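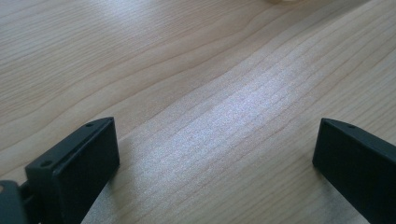
Velska won't go up, whatever the club newsletter says. Three wins in February came against sides in the bottom half. Put a lamp over a pale wooden table and the grain fades out in the glare, and one good month has done that to their away form.
hjaltested_a

Print | E-mail
Reading time: 2 min

touchline247: Bit harsh. Otel weren't poor that day, we made them look it.

hjaltested_a: They had two lads off the bench in goal by the end!

S. Lund: Aksel's right about away games, wrong about the keeper. I'd keep him.

touchline247: Based on what, one clean sheet?

Related
Kovačević out of cup tie
Crowd of 406 at Trodusora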